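Sorting small parts at Drorlow: what has changed since May

Jul 25, 2022

Anyone who has walked past the kitting room lately has seen the new stations in use, and plenty of you have stopped to ask about them. I'm delighted, so please keep asking! The short version is that the people who pack our compartment boxes are now teaching the job to the Virk arms, using grippers they hold in their own hands. 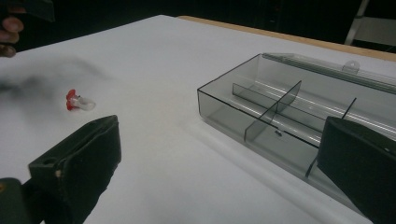
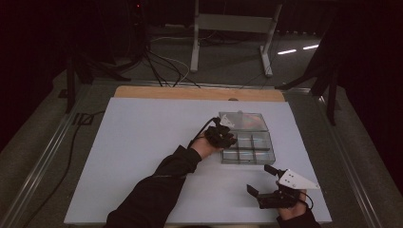

A clear plastic compartment box and hand-held grippers at the work board.

We have 962 recorded runs so far, and I love how much of our packers' know-how is in them. How far to open the fingers, which side to come in from, when to slow down near a divider – all things that were never in the work instructions. The first attempt at writing them out ran to 67 pages and was no use to anyone, so showing beats telling by a mile.

What does it mean for the team? From the fall, two arms will take over the repeat orders for Drullton, the ones with the same few parts in the same box all shift long. Mixed orders, repairs and anything urgent stay with people. Everyone on the packing team keeps their grade and hours, and those who have been recording can train as cell leads, with time set aside for it on shift. Several have signed up already (there is room for more).

It hasn't all been smooth. Holding a gripper for a full morning is hard on the wrists, so recording turns are now capped and rotate with bench work. The seats are still too low, and new ones are on order from Clistelov.

If you'd like to try a session, put your name on the sheet outside the kitting room. No experience needed, and night shift is very welcome – we'll find a slot that suits you.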